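Leave the Flowers on the Workbench

Shiela Evangelista
Wed 9 April

My neighbour Dalia Lepik has a rule that nothing pretty is allowed on a table where work gets done. She told me this while moving a jug of tulips off my table and on to the floor, where I promptly kicked it over, so you could say the argument started wet and got worse from there. We've been having it since January. She thinks a work surface should be bare. I think that's how you end up with a bare surface and a kitchen full of everything you took off it.

I should say I'm a tidy person, or at least I'm a person who tidies (my sister would want that distinction made). I've read the books. I've done the thing where you tip a whole drawer out on the bed and then have nowhere to sleep. And what I've come round to, after years of it, is that the bare table is a bit of a con. It photographs well and it lasts until lunchtime. What you want is a table with a few things on it that you've chosen, and walls close by that will take the rest.

Walls! I can't say this often enough. People buy boxes, and boxes have lids, and once a thing has a lid on it you may as well have posted it to Norway. A rack or a basket on a wall is open. You see the glove, you take the glove, you put it back when you've finished moaning about the brambles. I've been thinking for weeks about pale purple walls with white wire and white metal on them, and a marble-patterned top, and yellow flowers standing at the back in a dark vase. It's the vase that gets me. It's a brownish sort of purple, so it sits with the lavender without matching it, and then the yellow goes off like a firework. 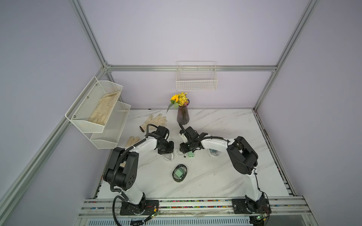
Dalia's objection to all this is water. Flowers mean water, water gets knocked over, and then your paperwork is soup. I grant her that one. I've lost a library book and most of a tax return that way. But the answer is to put the vase at the back and buy one that doesn't tip when you sneeze, and that's a matter of shopping and has nothing to do with principles. My own is a heavy brown thing from Trindness, the little market that sets up behind the old swimming baths, and it has stayed upright through two cats and a nephew.

Her other objection is that it's showing off. Who are the flowers for, she says, if you're down there on your own, potting things up or mending a lamp? Well, me! I'm the one who's in there! I spend more waking hours at my bench than I do in my sitting room, and the sitting room gets cushions and a rug and a picture of a boat. The bench got an old bulb and a calendar from the tyre place for the first ten years I had it. I'd like somebody to explain why the room for sitting down in gets all the nice things and the one I use gets the tyre calendar.

And then there's the empty basket question, on which we nearly fell out properly. I had a basket up on the wall for a month with nothing in it, and Dalia couldn't walk past without asking what it was for. It was for later. An empty basket is the most useful thing in a room, in my view, and the first thing people get rid of. They see a gap and they either fill it that afternoon with batteries and takeaway menus or they take the basket down because it isn't "earning its place". I've got a cousin who keeps one empty shelf in every cupboard and she is the calmest woman I've ever met, though she also doesn't have children.

Gloves I'll allow on the table. I know the rack is right there. Gloves are like spectacles, though, they live where you last took them off, and a pair of work gloves by the flowers looks to me like somebody is busy and is coming back. What I won't have is one glove in the rack and its partner in the shed, and I've been guilty of that myself for the whole of this winter.

Which brings me, a bit sideways, to the stuff that really does ruin a bench, and it was never flowers. It's the long bendy things. Tubing, cables, string, that green wire you buy for sweet peas. You can line up your jars and hang up your scissors, and one length of tube will make the whole place look burgled. Sala, the hardware shop at the end of my road, sells clear tubing off the roll, and I have never once brought any home without it springing open in the hall.

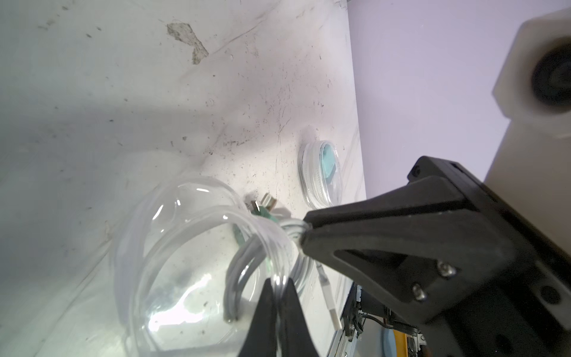
Page 20

Coiling is the whole of it, I'm afraid. I wish there were a cleverer answer. You make a nice big loop, bigger than you think you need, and you stop fighting the curve it already has. Small tight coils are what do the damage, they spring and they kink and then you've got a tube with an elbow in it for ever. And don't put thin cables in with the tubing. I do it constantly, I'm doing it as we speak, it feels so efficient to have one bundle in place of two, and then you need a cable and up comes the lot like a plate of noodles.

Dalia uses Nimero ties, the soft ones, a different colour for every sort of lead. She has a list. I use whatever's nearest, and that has included a hair bobble and the handle of a paper bag. Both of us can find a phone charger in the dark, so I don't think the ties are doing as much as she believes, but I'll admit her drawer opens and mine has to be talked to.

Where I won't budge is the order of things. She'd have me clear the flowers first and see to the cables when there's time. I'd see to the cables and leave the flowers be. If your table is driving you mad, look at what's on it and ask which bit you'd miss by Friday. It won't be the wire with the chopped-off end that you've been keeping since the last kettle.

She's coming round on Sunday to help me put up a second rack, bless her, and she's bringing her own drill. I've bought daffodils. They're going on the bench, at the back, in the heavy vase, and she can drill round them.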